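Brarkham, 24 September 2025

Mestitz to supply coated boards for Mahuika school furniture range

Mestitz, the Brarkham maker of coated panels and worktops, has signed a supply agreement with the furniture firm Mahuika. Under the agreement Mestitz will deliver 3000 white boards a year for use as desk tops and shelving in primary and secondary schools.

The boards are made in one thickness and supplied cut to size. Edges are sealed on all four sides before dispatch. The coating was revised in July after a series of wear tests at the Brarkham works, in which sample panels were put through 445 cleaning cycles with a standard school detergent. Panels were checked for staining, lifting at the edge and loss of gloss. Results are set out in the technical data sheet, which is available on request.

"The earlier coating met the requirement but marked too easily under ballpoint and felt pen," said Ulises Montoya, technical manager at Mestitz. "The revised version is harder and cures at a lower temperature, so line speed has gone up by almost 9 per cent."

Production will take place on the Zuken line, which was refitted earlier this year - the press and the edge sealer are both new. The line employs 52 people across two shifts. No change to staffing is planned.

Existing customers may continue to order the previous coating until current stock is used up. Lead times for other panel products are not affected. Samples in matt and satin finish can be ordered through the Mestitz trade desk.

ENDS

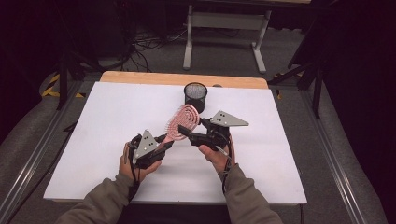
A large white board on a light wooden tabletop.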